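3.2 Textiles sueltos en el asiento: qué se dobla y qué se queda

La segunda parte del trabajo de campo se hizo en julio, en las viviendas del barrio de Daludach que ya aparecían en el apartado anterior. Seis hogares, los mismos. Aquí nos interesa sólo el sofá y lo que se acumula encima: mantas, cojines, pañuelos, fundas, alguna prenda que no ha llegado al armario. En el diario de visitas el sofá sale más veces que la cama, cosa que no esperábamos, y por eso se reorganizó la codificación (ver apéndice B, versión de Albers).

El registro total es de 1403 anotaciones. De ellas 1204 se refieren a textil que no está fijado al mueble, es decir, que puede levantarse, doblarse, sacudirse o llevarse a otra habitación. Las restantes son tapicería, fundas ajustadas y cortinas cercanas, y no se tratan aquí. El criterio de «no fijado» es de Bautista y tiene sus problemas – una funda con gomas, por ejemplo, ¿es fija o no? Se decidió caso por caso, y quedaron 20 anotaciones dudosas que se dejaron fuera del cálculo de acuerdo entre codificadores pero no del total.

Tres cosas del material, por orden de frecuencia.

Primero, la capa gruesa. Casi siempre una manta de pelo, estampada, ocupando un lado del asiento o caída sobre el respaldo. Rara vez se dobla del todo. Las personas entrevistadas hablan de «ponerla bien», que no es lo mismo que guardarla: se estira, se alisa con la mano, se le da la vuelta a una esquina. Marwat propone llamar a esto orden de superficie y mantenemos el término, aunque en la discusión con Semeniuk quedó claro que se solapa con lo que él llamaba «cubrir» en el estudio piloto.

Segundo, los cojines. Se mueven mucho, se doblan nada (obvio), y funcionan como límite: lo que queda entre el cojín y la manta suele ser el sitio donde se deja lo pequeño.

Tercero, lo pequeño. Telas finas, plegadas una o dos veces y dejadas ahí sin destino claro. En la Figura 4 se ve la combinación que más nos costó codificar, estampado floral contra estampado floral, una tela naranja con flores negras delante de una manta clara también de flores. En las notas escritas a mano las dos piezas aparecían a menudo como «la de flores», sin más, y hubo que volver a las fotografías para separarlas. 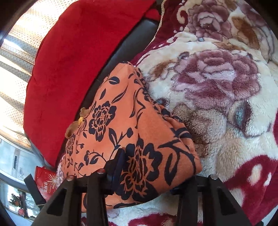 Figura 4. Tela naranja plegada, con flores negras; detrás, cojín de terciopelo rojo, respaldo de piel marrón oscura y manta de pelo con flores sobre fondo crema.

El contraste de materiales importa más que el color. Terciopelo, piel lisa, pelo grueso y una tela estampada, todo en un palmo de sofá. Preguntados por qué se ordena antes, los hogares responden casi siempre por tacto y no por tamaño: lo que resbala de la piel se recoge enseguida, lo que «agarra» se queda. Una informante lo explicaba así: «si no se cae, no molesta». Yu recoge frases parecidas en otras dos viviendas, aunque con cortinas por medio, y no las hemos sumado.

Sobre los remates hay menos datos de los que quisiéramos. Flecos, volantes, cordones e hilo dorado se anotaron sólo a partir de la segunda ronda, porque la ficha inicial no tenia casilla para ello. Error nuestro. En la Figura 4 asoma junto a la tela un borde fruncido de tono tostado dorado, y por el borde superior de la piel corre un cordón dorado trenzado; con la ficha antigua ninguno de los dos habría quedado registrado. En las entrevistas, en cambio, el remate es lo que más se nombra al explicar cómo se dobla – hacia dentro si pincha o se engancha, hacia fuera si es «lo bonito». Dos hogares hacían lo contrario y no supimos por qué.

Queda pendiente la relación con el lavado. La hipótesis de partida (las piezas que se lavan más se doblan mejor) no se sostiene con estos números, pero tampoco se puede descartar, faltan las fichas de lavado de la vivienda 5 y las de la 2 estan incompletas. Se retoma en 3.4 con el material de los armarios.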